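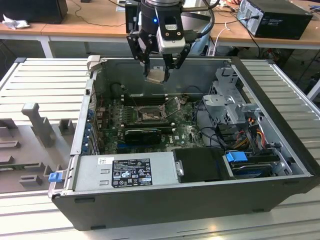
Open desktop tower with a robot gripper holding a small square part over the motherboard.

Who Gets to Pitch? Investor Evenings in Warkville
Business Studies project report

Our group looked at how small firms in Warkville find their first investors. We sent a short survey to 36 founders and 14 replied. Ildikó Borbély wrote the questions and Kanako Furukawa went through the answers.

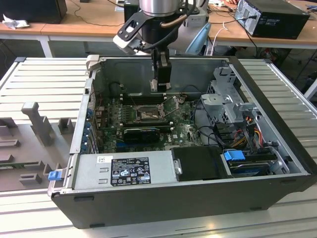

Most of the founders who replied had used savings or family money before speaking to any investor. Several said the entry fee for a pitch evening put them off, and one had paid 900 pounds for a stand and a speaking slot at a regional event.

We also went to the July pitch evening run by Julero, a local investor network. Each founder had five minutes to speak and three for questions. Onishi, which sells booking software to dentists, was asked mostly about staff costs.
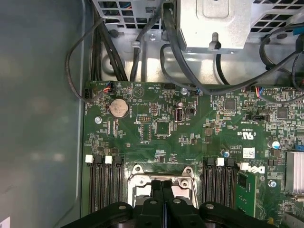
Gripper above the CPU socket bracket, seen close up.

Women founders in our survey were more likely to have heard about events through a friend than from a mailing list. With so few replies we can't say if this holds elsewhere.
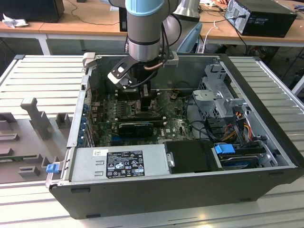 Ayane Morikawa

My part was the interview with Shigeru Hattori at Julero. He told me that founders are chosen from a written form, and that the form will be shorter next year.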